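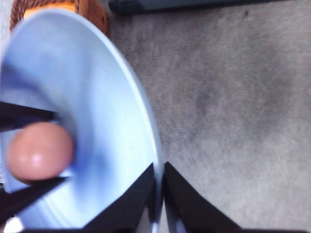

Sinbridge Toy Library and Play Room
Second progress report to the Hosira Fund
Oct 20, 2025
Prepared by Gion Haslinger, coordinator

Where we are

The short version is that we are open, we are within budget, and the roof has stopped being a line in the budget and gone back to being a roof. The first report promised a September opening. We managed it, in the sense that the door was unlocked in September and people came through it. The sign went up later, so our first visitors were mostly families who had been looking for the dentist upstairs. A fair few of them joined anyway.

Loans

Families have made 1346 loans since we opened. I have checked this figure twice, as it is a good deal better than the one I put in the application and I did not want to have to take it back. Puzzles go out most and come back least complete. Ride-on toys are popular with children and less so with whoever has to get them home on the number 4 bus.

The lending software, supplied by Plevier, works well now. For the first fortnight it sent overdue notices to people who had borrowed nothing, and a very stern one to me. Plevier fixed this quickly and apologised, and we have kept the stern wording for later use.

Pretend food and the kitchen corner

The kitchen corner was the cheapest thing in the bid and is the hardest to get anyone to leave. Plastic vegetables are lent by the basket, and the corn is asked for by name. Kedir Asfaw, who runs the under-fives sessions, had asked for more play food in the spring and was told by me that it could wait. He has been gracious about this, though he has mentioned it. 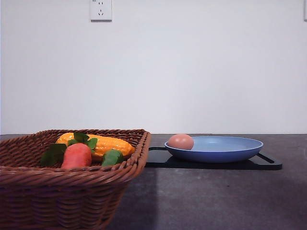
Staffing

Kedir's hours have gone up from two sessions a week to five, paid for out of the money we did not spend on the second-hand van. The van failed its inspection so thoroughly that the garage rang to ask if we were fond of it. We have dropped the delivery round for now and would like to talk to you about moving what is left of that line into wages.

We also lost our Saturday cover to a proper job with a pension. We are pleased for her and advertising.

What has not gone well

The parents' evening course had 2 bookings, one of which was a mistake. We think the time was wrong, falling as it did squarely across bedtime, a problem we might have been expected to spot. It will run again in the mornings.

Cleaning takes far longer than we allowed. Every returned toy is washed and checked before it goes back on the shelf, and the bid assumed this would happen more or less by itself. I have added a realistic figure to the budget sheet, in red.

The outreach stall at Tefera Community Centre was rained off, rebooked and rained off again. The centre has now offered us a room indoors.

Next steps

By the end of December we plan to have the morning course running, the Saturday post filled and a full stock check done, puzzles included. We would also like your answer on the van money by then, if the trustees are meeting.

The budget sheet and receipts are attached. One receipt has been through the wash and is legible if held up to a window.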